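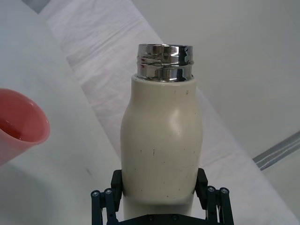 Is it worth paying for a "lifetime" warranty on a steel water bottle?

Posted by urkbridge_walker, 18th March

The outdoor shop in Urkbridge has the Zenia bottle on sale, and at the register they want extra for what they call lifetime cover. The leaflet says the bottle is good for 400 washes and the coating won't chip. Who counted? I asked what happens if the shop closes and the guy just pointed at the leaflet again. My last bottle came from Adton in December and their "guarantee" got me two emails and then nothing. Has anyone here ever claimed on one of these and gotten a bottle back?

tinlid461

I claimed once, on an Ambaye flask that stopped keeping coffee hot. They wanted the receipt, the box (who keeps the box?) and for me to pay the postage. The postage came to more than half of what a new one cost, so I gave up.

Read the part headed "fair wear". In mine it covered scratches, dents, coating, cap, seal and "loss of appearance". Take those away and all you're insuring is the vacuum between the walls. If that fails early you may have some rights without paying extra, depending on your state, so look that up before you hand over money at the register.

And "lifetime" usually means the lifetime of the product, as decided by them. Ask for that in writing. I doubt you'll get it.

grumble_779

dont bother, its a bottle

PlainKettle

I'll disagree a little with the first reply. I got a replacement cap out of Adton with no fuss - but I phoned, I didn't email, and I had the order number ready. Whether they'd send a whole bottle I can't say, and I wouldn't believe a leaflet on it.

For what it's worth, it's the seal that goes on mine, never the steel. Check whether the shop sells spare seals and caps by themselves. If they don't, I'd skip that brand, cover or no cover. "100% leakproof" on the label doesn't mean much once the rubber gets stiff.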